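Teaching a Simulated Arm by Remote Control
Project report, robotics laboratory course
Perihan Bilgin and Hadi Khoury

1. Background

In our course each group must choose one manipulation task and show it to a robot arm enough times that a policy can learn it. We chose the task of picking up a small wooden block and setting it down on a blue strip at the other side of the table. It looks easy when a person does it with the hand. With a remote controlled arm it took us most of August before we were satisfied with our demonstrations.

All work was done in simulation. The laboratory has one real arm, but it is shared between the groups, and our supervisor advised us to leave it for those who needed contact forces. We called our setup Tamby, and this name is used in the rest of the report.

2. Control of the arm

We tried two ways to move the arm. The first was the keyboard, where every key moves the gripper a small step along one axis. The second was a hand controller with six degrees of freedom, where the gripper follows the movement of the operator's hand as long as a button is held down.

The keyboard was exact but very slow. The demonstrations made with it also had a strange shape, with straight lines and sharp corners, because the operator can think only about one axis at a time. A policy trained on such data learned to stop at each corner and sometimes did not start again. With the hand controller the paths were smooth, and after some practice one demonstration needed 12 seconds. All the results below come from the hand controller.

3. The workspace

The arm is fixed on a white table inside a small room with plain walls. We wanted the policy to see more than the block and its goal, so we left other items on the table, among them a yellow cube, a field of upright gray pegs and a long tool in white and red. The goal strip runs along the left side of the pegs. This makes the last part of the task difficult, as the operator must come down on the strip without going too far to the right.

The approach to the block has its own problem. A thin gray rod lies directly to the left of it, almost touching, and a finger which comes down too wide can push the rod away. We asked each operator to stop for a moment with the gripper just over the block, check the position from the second camera view, and only then go down.
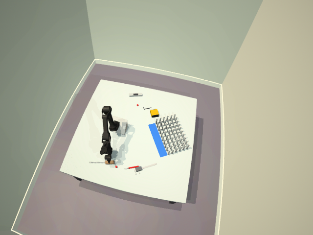

4. Recording the demonstrations

Each of us recorded 40 demonstrations. Before every one the simulator moved the block by a small random distance, while the other items stayed in their places. We saved the joint angles, the gripper opening and the camera views at every time step.

A demonstration was thrown away if the block fell, if the rod was pushed, or if the operator let go of the button in the middle of the path. At first we kept also those where the operator made a correction, and we discussed this for a long time. Hadi wanted to remove them. Perihan wanted to keep them – the policy will make errors too, and it should see how a person comes back from one. We kept them.

5. Training and results

The policy was trained by behavior cloning for 2,000 epochs, with the same settings for each run. Trained on the keyboard data, it reached the block but rarely closed the gripper at the right height. With the hand controller data it could grasp the block in most of the trials, and the failures moved to the second half of the task. The most common one was a release too early, with the block left on the white surface before the strip.

We watched our recordings again and found a probable reason. Perihan opened the gripper when the block was on the strip, but Hadi often opened it a little above and let the block drop. The policy learned something between these two habits. We agreed on one rule, to open only after contact, and recorded the last 4 demonstrations of each person again. The early releases became fewer but did not disappear.

6. What we would change

We should have written the rules for the operator before the first recording. It would also help to show the depth better, as both of us had difficulty to judge the height of the gripper and used the shadow on the table for this. The next group that continues with Tamby could add random positions for the rod and the yellow cube, which we did not have time to test.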